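Ticket 1016: grasp success numbers drop after bin swap
Project: Issahaku (bin picking, learned grasp scoring)
Site: Tedton lab
Status: open, waiting on rerun

Opening this again so the whole story is in one place. The short version: our results from the Nomilbridge comparison looked great, then we moved to the metal bin and the learned scorer started losing to the dumb baseline (grab whatever sticks up highest). That's backwards from everything we saw before, and I don't want it going in the paper until I know why!

First thing I blamed was the network, naturally. I reloaded the old weights, replayed the saved depth images from the first bin, and got the same scores as before, right down to the last decimal. So the Flutier build is fine and nobody needs to roll anything back. Please don't retrain yet.

Second guess was calibration. I reran the hand-eye routine and touched the tool tip off on the corner marks, and it landed within 2 mm everywhere I tried. Good enough for these fingers. I also checked the bin clamps, because if the bin creeps during a long run every pose near the wall is junk. Snugged them down anyway.
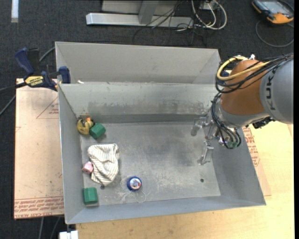

Then I went through the failure logs grasp by grasp, which took most of an afternoon and a lot of coffee, and there's a pattern. The misses aren't spread evenly. Nearly all of them are grasps planned close to a wall, and the planner keeps picking approach angles that would have been fine in the old straight-sided bin. The walls on this one slope outward, and I'm pretty sure the collision model still has them vertical. The scorer likes a grasp, the planner nudges it to clear a wall that isn't there, and we close on air. The baseline doesn't use that nudge step at all (I'd forgotten that, my fault), so it never gets hurt by it.

That would explain the ranking flip without the scorer being any worse. It's still a guess until we rerun.

What I changed so far:
Measured the bin again and put the sloped walls in the collision model.
Added the rear partition as its own obstacle. It was missing completely.
Turned on logging for the pose before and after the nudge, so we can see how far it moves.

I tried 2 short runs with the new model and the planned poses look a lot saner on screen. I'm not quoting a success rate off runs that short, so please don't ask me for one :)

Still open: cloth. Soft stuff was shaky in both bins, and the depth on bare metal is noisy enough that a thin fold can vanish into the floor. I think that deserves its own ticket so it doesn't get tangled up with this one.

Next up is the full comparison, both methods, same objects, same shuffle order, nudge step off for one pass and on for the other. If the gap closes with it off, I'll rewrite the methods section to say which bin model each result used. Leaving this open until those logs are in.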